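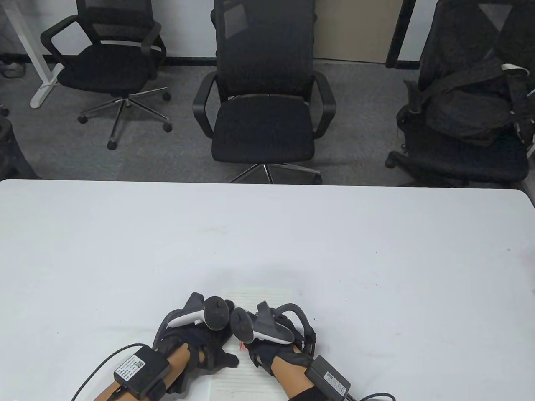

Luvas, controladores e caixas de controle em uso sobre a mesa de trabalho.

Wollix: perguntas frequentes

O que é o Wollix?
É o software da Rowlands para registrar, alinhar e revisar movimentos das mãos, que depois servem de entrada para o planejamento de trajetórias de um robô. Ele lê os dedos pelas luvas, a posição das mãos pelos controladores e o vídeo pelas câmeras. Tudo vai para uma única linha do tempo.

O Wollix controla o robô diretamente?
Não. O Wollix gera trajetórias e as entrega ao controlador do robô. O envio de comandos aos motores, os limites de torque e a parada de emergência continuam a cargo do controlador. Se você precisa de teleoperação em tempo real, veja a página do módulo Rolska.

Qual é a diferença entre Wollix, Rolska e Kikitz?
O Wollix grava e organiza as sessões. O Rolska faz a conversão dos movimentos da mão humana para a cinemática da garra ou da mão robótica. O Kikitz é o visualizador, usado para conferir as sessões e marcar trechos. Os três usam o mesmo formato de arquivo e podem ser instalados separadamente.

Como devo começar uma sessão?
Ligue as caixas dos antebraços, abra o painel de dispositivos e espere que os dois lados apareçam em verde. Em seguida, apoie as mãos na mesa, uma perto da outra, e clique em "Definir origem". Fique parado até a barra completar. O cálculo da origem usa 6 segundos de leitura, e qualquer movimento nesse intervalo reinicia a contagem.

Preciso definir a origem toda vez?
Sim, no início de cada sessão e sempre que uma luva for retirada e recolocada. Ajustar uma correia também conta. A posição dos sensores em relação aos dedos muda o bastante para aparecer na trajetória final.

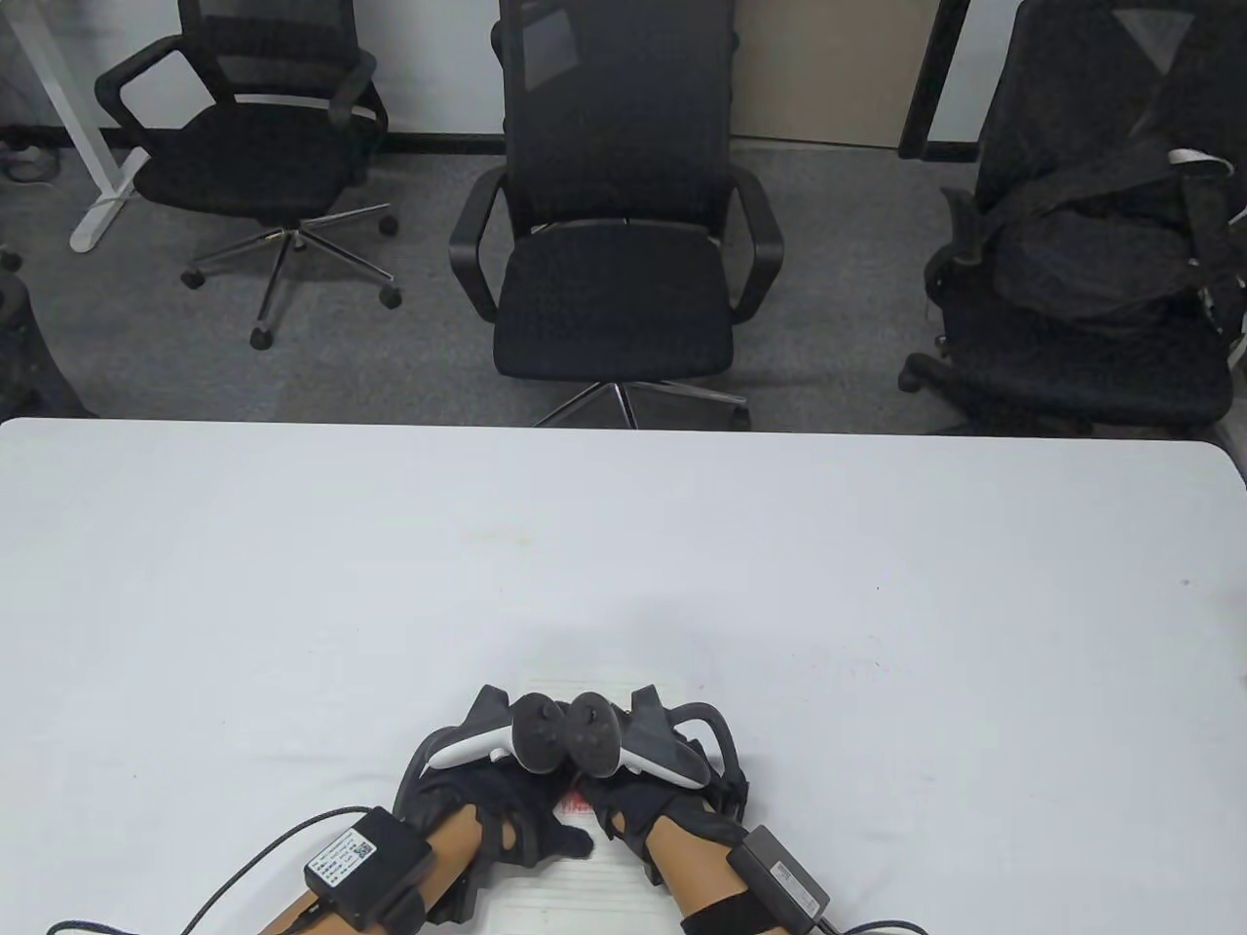 Se a origem for definida com as mãos muito afastadas, o Wollix aceita o resultado, mas a distância relativa entre elas costuma sair com erro maior. Nas tarefas com duas mãos isso aparece logo: na reprodução, uma garra chega ao objeto antes da outra ou as duas se cruzam. Nesse caso, descarte a origem e repita o procedimento com as mãos mais próximas. Gravações já feitas podem ser corrigidas em Ferramentas > Reaplicar origem, desde que exista ao menos um trecho parado no início do arquivo.

Os cabos atrapalham a gravação?
Normalmente não. Deixe folga suficiente para que o cabo não puxe a caixa do antebraço quando o braço se estende. Um puxão aparece no gráfico de aceleração como um pico curto e isolado. O filtro padrão remove picos desse tipo, mas ele vem desligado para não mascarar contatos reais com o objeto.

Posso usar apenas uma mão?
Pode. Em Dispositivos, desmarque o lado que não será usado. Se o lado ficar marcado e sem sinal, a gravação não começa.

O painel mostra os dois controladores trocados. O que faço?
Use o botão "Inverter lados" antes de definir a origem. Se a troca ocorreu no meio de uma sessão, pare a gravação e abra outra. O Wollix não corrige inversões dentro do mesmo arquivo. Controladores encostados um no outro durante a inicialização são a causa mais comum que recebemos no suporte.

Como é feita a sincronização entre as câmeras e os controladores?
Cada fluxo recebe um carimbo de tempo na chegada ao computador. Ao encerrar a sessão, o Wollix estima o atraso de cada fluxo comparando o movimento visto no vídeo com o movimento dos controladores. O valor encontrado fica gravado no cabeçalho e pode ser alterado à mão. Diferenças acima de 20 milissegundos geram um aviso na lista de sessões.

O Kikitz marcou um trecho como "baixa textura". A gravação está perdida?
Não. O aviso significa que a câmera ficou sem pontos suficientes para estimar o próprio movimento. Ele é comum com a câmera da ferramenta de mão muito próxima de uma superfície lisa e clara.
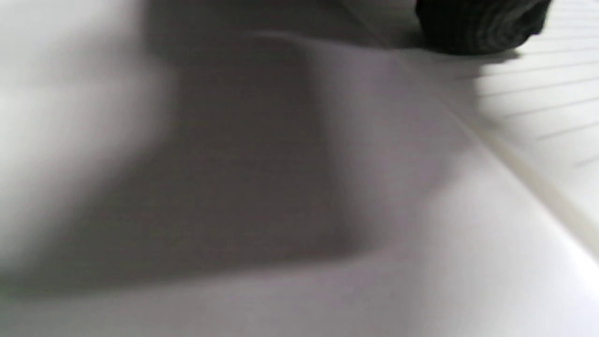

Vista da câmera da ferramenta: superfície branca desfocada, com sombra ao centro e linhas paralelas à direita.

Durante esse trecho, o Wollix deixa de usar o vídeo e mantém a trajetória com os outros sensores disponíveis. Quando a imagem volta a ter pontos úteis, as duas estimativas são unidas. Trechos curtos raramente exigem intervenção. Para os longos, abra o arquivo no Kikitz, confira a curva de posição e marque o intervalo como "não usar" se houver um salto.

Posso reduzir a ocorrência desse aviso?
Sim. Uma superfície com algum desenho ajuda, assim como luz uniforme e exposição fixa. Sombras da mão ou da ferramenta se movem junto com ela e podem ser tomadas por pontos fixos. A opção "Ignorar sombras móveis", em Percepção, trata parte desses casos, com custo maior de processamento.

Quantas sessões cabem em um projeto?
Não há limite definido no software. O maior projeto que usamos nos testes internos tem 1.263 sessões. A lista abre normalmente com esse volume, mas a busca por etiqueta fica mais lenta. Recomendamos dividir por tarefa.

Com que frequência o arquivo é salvo?
A cada 10 segundos. Se o programa fechar durante a gravação, reabra o projeto e escolha "Recuperar sessão". Perde-se apenas o que veio depois do último salvamento.

Em que formato saem as trajetórias?
O Rolska exporta posições de junta, posições cartesianas ou as duas. Os exportadores ficam em uma pasta própria e podem ser escritos em Python. Quem usa um exportador anterior à versão de março precisa acrescentar o campo "origem"; sem ele a importação falha com a mensagem "referência ausente".

Onde encontro os registros de erro?
Em Ajuda > Abrir pasta de registros. Ao pedir suporte, envie o registro e o cabeçalho da sessão. O vídeo só é necessário quando a dúvida envolve sincronização ou percepção.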